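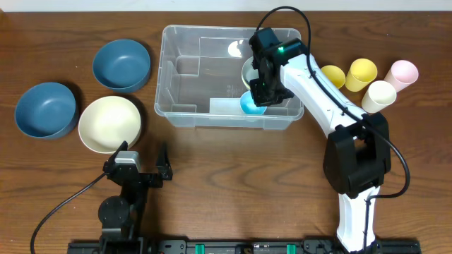 *Last changed: 27 Mar 2019*

# Evaluating the Gilmartin two-arm kit for a clearing-up task

Project report, robotics lab course, second semester

## 1. What we were asked to do

The department wants to know whether it should buy the Gilmartin two-arm kit for next year's intro course. The course has been taught on the Skitholm trainer for as long as anyone can remember, and the Skitholm trainer has begun to smell. Our project was to set the new kit up from scratch, give it one ordinary household job, and report on what a student with no prior experience would go through. We had no prior experience, so in that respect we were ideal.

The job we chose was putting small dishes into a clear plastic bin. Bowls and cups in several colors start out on the table, and the arms are supposed to get them inside. A toddler can do this. We mention it early because it came up in every progress meeting.

## 2. The kit

The kit arrived in 2 boxes with a total price of $2,155 on the packing slip, shipping included. For that you get the two arms, a base rail to mount them on, a power supply, the cables, and a year of access to Triltunitz, the software you teach and run the arms with. The table and the dishes are up to you. Our bowls and cups are play dishes and came out of the project budget without a fight.

The arms are not a matched pair. The right one is larger, and its upper segments are white with black joints. The left one is black and smaller, and the manual refers to it as the "assist arm," a name it has not always earned. Both carry a two-finger gripper.

The manual is 400 pages long. It covers the emergency stop on page 5, which we appreciated, and the order in which to plug things in much later, which we appreciated less. Our copy of the quick start sheet was in the second box, under the foam.

## 3. Setup

Assembly took one afternoon. The rail clamps to the table edge, the arms bolt to the rail, and the bolts are all the same size. Whoever made that decision should be promoted.

Cable routing is another matter. The cable for the right arm is thick and stiff and runs outside the arm for its whole length, so it stands up in an arch over the gripper and swings out wide beside the lower joint. The manual says to "allow sufficient slack." We allowed sufficient slack. On our first day of testing the slack took a cup off the table by itself, and we briefly considered changing the project to that.

Calibration is done in Triltunitz by moving each arm through a set of poses and clicking a button at each one. The software does not say which arm it is currently calibrating. We calibrated the left arm twice.

## 4. Teaching the task

There are two ways to program the kit. You can write a script, or you can guide an arm by hand and record the motion. The sales page leans heavily on the second one and shows a smiling person doing it with two fingers. In our hands it took a firm grip and a certain amount of language.

We ended up mixing the two. Reaching toward the bin and backing out again are scripted, while picking up and letting go are recorded. We split the work by side: the left arm gets the bowls and the right arm gets the cups. That division did not survive long. The right arm is the only one with a comfortable reach over the bin, so it took on bowls as well, and the left arm was left with the job of nudging bowls into better positions.

In the photo at the top of this report the right gripper is over the bin, with a bowl and a light blue cup inside. The bowl is on its side. The task as we wrote it says "in the bin" and makes no mention of which way up, and we would like to thank ourselves for that wording.

## 5. What gave us trouble

**The bin.** We picked a clear one so that we could see inside. The floor of it has molded steps at one end, and a bowl released over a step does whatever it likes. The plastic also throws back the overhead light. Anyone planning to add a camera to this setup should buy a dull bin.

**Gripper size.** The fingers are fine on a cup if they come in from above with one finger inside the rim. On a bowl, the same approach works only near the edge, and the bowl tips as it lifts. We tried slower, then faster. Slower was better, but it made the demo very long.

**Crowding.** Cups standing close together are hard. The gripper needs room to open, and opening it shoves the neighbors. We got into the habit of starting with the cup at the outside of the group, until one of us pointed out that this meant we were doing the thinking for it.

**Two arms at once.** Triltunitz will run both arms together, but it has no idea that they share a table. Keeping them apart is the user's problem. After one light collision we put in a rule that only one arm may cross the front of the bin at a time, and the other parks with its gripper open.

## 6. Compared with the Skitholm trainer

The old trainer is a single arm, slower and louder, and its software looks like a tax form. It also tells you exactly what it is doing at every step, and in three years of lab handouts someone has written down every way it can go wrong. The Gilmartin kit has the better hardware by a wide margin. What it lacks is those handouts. Section 5 is our contribution.

## 7. Recommendation

Buy it, with conditions:

- Order one kit first and run a single lab section on it before replacing anything.
- Get cable clips. The kit has none.
- Label the arms LEFT and RIGHT in large letters before calibration.
- Ask Gilmartin whether the educational license for Triltunitz can be extended past the first year, and get the answer in writing. Our email on the subject received a brochure.

## 8. Files

Scripts and recorded motions are in the course folder on the Gotham server under `dishes`. Ignore `dishes_final`. The one that runs is `dishes_final_b`. It expects the bin to be in the same place every time, so there is masking tape in the drawer.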